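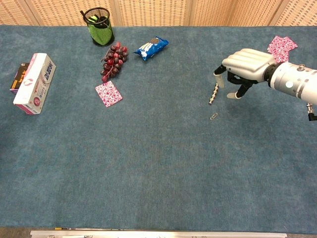
3.2 配送批次与损耗

本节讨论同城鲜花配送中批次划分对到店损耗的影响。前文(3.1)已给出订单来源，不再重复。数据取自Stillham区内一家零售花店及其上游批发商Grunano，全部为实际订单，节日前一周的订单另行处理，见3.4。

剔除地址不全、重复录入的记录后，有效订单3148条。其中1130条为当日下单当日送，其余为预订。两类订单差别很大，混在一起算没有意义。早期版本的稿子里是混算的，审稿时Moataz Ashour指出过，现已全部重算。

损耗的定义：收货时或收货后二十四小时内，客户或司机报告的折枝、落瓣、脱水、花头变色，任一项即计入。换花不换瓶的也算。仅包装破损、花材完好的不算。这个口径比批发端宽，批发端只看到货时的整把退货，所以两边的损耗率不能直接比，表2里分开列。

批次划分沿用店方原有做法：早班一批，午后一批，傍晚视订单量决定是否加开。司机手里的路线由Bennani调度软件给出，但司机可以改，而且经常改。改动有记录的才进入分析，没有记录的按软件路线处理。这里肯定有误差，方向不好判断。

图3.1 各批次配送时长与损耗率(横轴为出店至签收的时间，单位分钟；纵轴为损耗率；误差线为95%置信区间)。

从图3.1看，出店后89分钟是一个较明显的转折。在此之前曲线基本平，之后上升。绣球和洋桔梗升得最快，康乃馨几乎不动，玫瑰居中。菊类样本偏少，图里画了虚线，仅供参考。需要说明，转折点由分段回归估得，换一种分段方式会前后移动，但不会消失。

批次大小的影响不如预期。原假设是单批件数越多，末端几单等得越久，损耗越高。控制配送时长以后，件数本身的系数不显着(见表3第二列)。也就是说件数是通过时长起作用的，一车装得多但路线紧凑，问题不大。反过来，件数少、绕路远的批次损耗照样高。傍晚加开的那一批就是这种情况，平均每车只有7件，损耗率却排第一。

装车顺序。先送后装，店里人人都知道，忙起来做不到。装错顺序时司机需要搬动外侧的花桶，碰伤多数出在这一步。按司机填的备注人工归类，由两人分别归，不一致的由Tarek Mahrous裁定。备注写得很随意，有的只有两个字“碰了”，归类时只能算作未指明原因的机械损伤。

车厢温度的记录不完整。三辆车里有一辆的温度计在十月换过，换前换后读数有系统偏差，换前的数据弃用。剩下的数据里，车厢温度与损耗相关，但与季节也高度相关，拆不开。尝试加入月份固定效应后，温度系数变小，符号不变。本文不对温度下结论，留待后续有对照的数据在做。

含水运输与干式运输。店方对花束一律用保水棉加袋，瓶插则带水运输。带水的落瓣少，但翻倒的多，翻倒一次往往波及旁边几件。两者合计损耗率接近，构成不同。Rondine型分隔箱在后半段投入使用，翻倒明显减少，不过同期路线也调整过，不能全归到箱子上。箱子本身占地方，每车装载量下降，店方对此有意见。

司机之间的差异。固定效应模型里司机项整体显著，单个比较则多数不显著。新司机头两周损耗偏高，之后与老司机没有区别。个别司机习惯把急件放副驾驶座，这部分没有单独编码，混在总体里。

稳健性检验做了三项。一是去掉损耗申报最多的十位客户，结果不变。二是只用司机报告、不用客户报告，损耗率整体下降，转折位置基本不变。三是把收货后二十四小时改为十二小时，脱水一项减少较多，其他几项变化很小。完整结果见附录B。

局限。单店数据，外推要小心。客户不报告不等于没有损耗，送礼的订单尤其如此，收花人通常不好意思说，付款人又没见到花。礼赠订单的损耗率应是低估的。另外店方在观察期内换过一次供货品种，绣球的的产地有变化，未能在模型中体现。

批发端的对应分析见3.3。那边的批次按航班到港时间切分，与本节口径不同，符号沿用，含义有别，读表时注意脚注。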